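The arm will see to your coffee, and somebody will see to the arm

At ten past seven on an April morning the queue at the ground-floor café of the Dandari offices in Cimville is four deep, and one of the people serving it has her back to the customers. She is watching a screen. Behind her a robot is handing over flat whites, slowly, and her job for the next half hour is to step in when it stops.

When the catering contractor, Gethin, announced the trial last autumn, it promised staff they would be "freed up for hospitality". I have heard that phrase in warehouses, in hospital laundries and once in a car wash, and I have learned to ask what the freed people are doing at ten past seven. In Cimville they are pressing resume.

Gethin is not hiding its numbers, to its credit. The system, sold under the name Tirus, handled 2,222 drinks in its first full month. On 221 of those a member of staff had to intervene. The company calls that a success rate of ninety per cent and has put it on a poster by the lifts. The baristas do the sum the other way. One drink in ten means that you can't go far, you can't start on the sandwiches, and you certainly can't chat to anyone about their weekend.

None of the five who spoke to me wanted to be named. Three had been making coffee for more than a decade. They were less angry than I had expected and a good deal more bored. "I used to go home tired in the arms," one said. "Now I go home tired in the eyes." Another said she had stopped learning the regulars' orders, as they come in through the app and she never hears them spoken.

There have been gains. The heavy crates of milk are delivered straight to the machine now, and two people with bad wrists told me they were glad to be out of the steaming and tamping. The early shift starts half an hour later. These things matter, and I don't want to wave them away. They could also have been had with a trolley and a better rota, at a fraction of the price.

Then there is pay. The contractor has created a grade called service technician, worth an extra £701 a year before tax, for anyone who completes the two-day course. Four people have done it. What they do all day looks very much like what the others do, except that they are also allowed to open the side panel and are telephoned at home when it won't start. The remaining staff are on the old rate, and two vacancies have been left unfilled since Christmas. Gethin says no jobs have been lost. It depends how you count a job that was advertised and then wasn't.

I spent a morning by the counter where new cups and lids are tried out before they reach the café. The building changed its paper cup supplier in the winter, and everything had to be taught again. A cup is an awkward thing to take hold of: narrow at the bottom, wide at the top and easily crushed. Any teenager with a Saturday job has the knack by lunchtime. The retraining took nine working days, and the staff put cups on the table and took them off again for most of it.

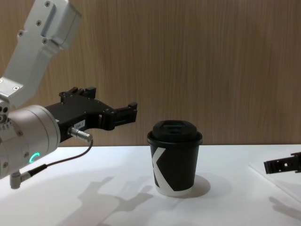 One gripper stands open beside the lid of a black paper cup on the test table, with a second at the far side.

The people upstairs seem to like it, up to a point. Gethin's survey drew 1,065 replies, and most called the service "good" or "very good". The survey did not ask whether they would sooner be served by a person. When I put that to the company, I was told it would be "considered for the next round".

The trial runs until the summer, when Dandari will decide whether to extend it to its other two buildings. The café staff have been invited to a briefing on the results. They have not been asked to bring any of their own, though one of the technicians has been keeping a notebook under the till, with the time of every stoppage and how long the customer waited. She says she'll take it along anyway.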